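Home About Archive Recipes Contact

Search this blog Go

Print this post E-mail this post

Switching the sourdough to rye

I changed my starter from white flour to whole rye in August, and a few people have asked how it went.

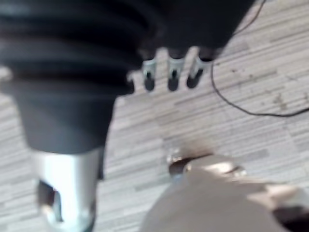

The old starter was fine for years. I fed it all-purpose flour once a day in summer and kept it in the refrigerator the rest of the time. Then we moved to the apartment on Nendgate, where the kitchen gets the afternoon sun, and it started going sour and thin by dinner time. I could feed it at 7 in the morning and by 3 it had already come up and dropped again. The bread was flat and had a sharp taste I didn't care for.

I tried less water first. That helped for a week. I tried cold water, which did next to nothing. Then I read an old baking pamphlet that said rye starters hold up better if you keep them stiff, and I had a bag of whole rye in the cupboard that needed using up.

The way I did it was to take a spoonful of the old starter and feed it half rye and half white for two days, then all rye after that. On the first full day of rye it smelled like wet hay. On the second it smelled like apples. By the fourth day it was doubling on a schedule I could live with, and I threw out what was left of the old one. I should have dried some as a backup and didn't. If you try this, dry some.

What I keep now is small. I used to hold back a full jar and pour most of it down the sink, and the flour adds up. Now I keep 27 grams in the bottom of a jam jar and build it up the night before I bake. It scrapes out of the jar in one lump, more like clay than batter.

The flour comes from Karagiannis, the grocery at the end of the bus line. They sell rye out of a bin and grind it coarse. The supermarket rye works too, but it's finer and the starter moves faster on it, so I have to watch it. Whatever you pick, stay with it for a couple of weeks before you decide it isn't working.

For baking, the loaf I make most is still mainly white flour. The rye only comes in through the starter, and you get a slightly darker crumb with some specks in it. The full dough weighs 901 grams when it goes into the pan. I weighed the loaf the next morning once, after it had cooled all night, and it was 841. I mention it for those of you who sell at the Skolgate market and have to put a weight on the label – go by the cooled loaf and leave yourself some room.

I bake it in a plain loaf pan. I did the round loaves in a cast iron pot for a long time and they look better, but a round loaf makes bad sandwiches. The pan gets a thin coat of butter and a spoonful of rye flour shaken around in it. I start the oven as hot as it will go and turn it down after the first ten minutes. My oven runs cool at the back, so I turn the pan once, halfway through.

Two things I haven't sorted out. The top crust splits along one side on most loaves, even when I slash it down the middle. I think I'm not letting it rise long enough in the pan, but when I wait longer it sticks to the towel. The other is the bottom, which comes out pale. I've moved the rack down one notch and will see how the next batch does.

The jar is in the refrigerator for now while we're away, fed and with the lid on loose. Last time I left it three weeks and it took two feedings to come back.

Next I want to try a full rye loaf with caraway. I've only made that once, years ago, and it was too wet in the middle to slice. If you have a recipe that works in a small oven, leave it in the comments.

Print this post E-mail this post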